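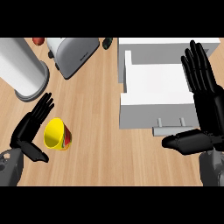

Right hand up beside the open drawer, left hand by the yellow cup. Simulated kitchen table, Jaston set.

Kitchen table gallery
January 2020

Hello and welcome back, and thank you to everyone who wrote in after the October page asking to see more of the simulated side of things! I'm Nour Fakhoury, and I look after the practice examples on the Mosquera project, where we are trying to teach a pair of robot hands to do small household jobs by copying a person.

The way we gather them is simple enough to explain, if rather slow to do. One of us wears the Durker gloves, the hands on the screen follow along, and every attempt from start to finish is saved as one example. We have 2,345 of them so far, of which 962 involve the drawer (my favourite, though it does make your thumb ache after a while).

A few words to go with the picture, for those who like the details:

The cup. It lies on its side in this one, with its red and green band showing. We begin with it tipped over in some examples and upright in others, so that the learner doesn't grow too fond of one starting point.

The drawer. Open and empty here, with the right thumb across one end of the handle. Pulling and pushing are saved as separate jobs, and Climell, our labelling tool, keeps the two apart very nicely.

The back row. The toaster and its neighbours along the far side are there to make the table feel lived in, and we shuffle them every 48 examples.

Seven more tables are waiting to be sorted, and I'll put them up as I get to them.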